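Chapter 4
Doors, Hinges, and the Spaces They Close

Think about how many doors you went through today. Bedroom, bathroom, fridge, cereal cabinet, front door, maybe a bus, and that's before eight in the morning! We push and pull them half asleep, and yet every one of them is a lovely little physics problem hanging on a wall.

This chapter is all about turning. In Chapter 3 we pushed carts along straight tracks, and the only thing that mattered was how hard you pushed. With a door, it also matters where you push. Try it now, before you read on. Open the classroom door with one finger near the handle, then try again with the same finger close to the hinge. Feel the difference? Your finger is telling you about torque, the turning effect of a force.

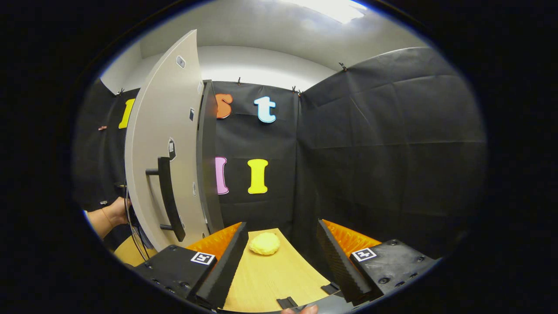

Torque grows with distance from the hinge. Push at a right angle with a force of 30 newtons, 70 centimeters from the hinge line, and you get a torque of 21 newton-meters. Move your hand to half that distance and you'll need twice the force to get the same turning effect. Builders have known this for a very long time, long before anyone wrote down an equation for it.

We'll meet some wonderful doors along the way. The old lock gates at Roltbridge weigh 3174 kilograms each, and one person leaning on a long beam can swing them (slowly, but they do swing!). Then we'll visit the grain store at Pons, where a badly placed hinge pulled itself out of the wall one January, and work out what went wrong.

You will need a ruler, a spring scale, and a door that nobody minds you opening over and over. Section 4.1 starts with the hinge itself.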